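Hiluvley Household Words
A small dataset of everyday sayings, with notes on what they mean and where they were heard

Welcome, and thank you for stopping by! This is the README for Hiluvley, a collection of 420 sayings that people use at home, mostly in kitchens and yards and on the way out the door. I started it because my family has a phrase for nearly everything (a drawer that won't close is "holding its breath," for instance) and I wanted to know if other families did the same. They do, and theirs are often better than ours.

What's in the download

sayings.csv is the main file, one saying per row. sources.csv tells you which town a saying came from and the decade the speaker remembers first hearing it. notes.txt is a long, rambling file of my own remarks, which you are welcome to skip, though I had a wonderful time writing it.

Columns in sayings.csv

id: a plain number, never reused, even when a saying has been removed.
text: the saying as it was told to me, with the speaker's own grammar left alone.
meaning: what the speaker said it means, trimmed a little for length.
setting: kitchen, yard, car, bedtime, weather, money, or other.
tone: teasing, scolding, comforting, or plain. This one is my judgment, and I have changed my mind on several of them more than once.
variant_of: the id of an older entry, if the saying is a close cousin of one already on the list.

Where the sayings came from

Everything was gathered in 4 towns: Cidley, Dunne, Celton, and a stretch of farms north of Celton that gets its mail under a different name and would want me to say so. I mostly sat at people's tables and let them talk. Asking somebody straight out for a family saying is the surest way to make every last one fly out of their head, so I learned to ask what their grandmother said when the soup boiled over, or what they heard when they left the porch light on all night. After that you could hardly write fast enough.

Dunne is over-represented, I'm afraid. I live there, and people in line at the post office know what I'm up to by now. The first 100 rows are nearly all from Dunne and were collected before I had settled on the tone labels, so please treat that column with some patience in the early part of the file.

How I decided what counts

A saying had to be used by at least two people in the same household, and it had to be something they'd still say today without thinking about it. I left out proverbs you can find in any big printed collection, unless the family had bent one into a new shape. "A stitch in time saves supper" got in on those grounds, and I'd defend it to anyone. Names of relatives have been taken out and replaced with "Aunt" or "Uncle" or whatever fit.

Cleaning up the text

I fixed spelling where it was clearly my own hurried handwriting. I did not fix dialect. If a row says "might could" or "fixing to," that is what was said, and I'd ask you to keep it that way in anything you build from this. Commas were harder. Spoken sentences don't come with any, so I put them where the speaker took a breath, as best I could remember it.

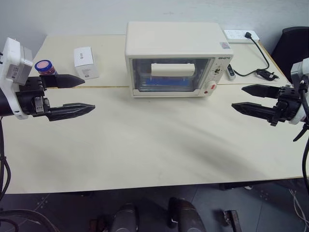 Duplicates gave me more trouble than commas did. Two families in Cidley both say "that's a Thursday pie," meaning something made out of whatever is left in the house, and each one is quite sure the other borrowed it. I kept both rows and linked them with variant_of, pointing to the one I wrote down first, which shouldn't be taken as my siding with anybody.

Known problems

The weather sayings lean heavily toward rain.
Bedtime is thin, and I'd love more of those.
Four rows have an empty meaning column. The speakers laughed and wouldn't tell me.
Decades in sources.csv are from memory and shouldn't be used to date anything.

Using and sharing

Please use it for classes, puzzles, stories, language study, or reading aloud on a long drive. Credit "Hiluvley Household Words" somewhere a reader can find it. If you change the wording of a saying, say that you did.

Sending me more

Additions are very welcome, from any town at all. Send the saying, what it means, the setting, and the place you heard it. I go through the mail each July and add the new rows then, so don't worry if it's a while before yours shows up.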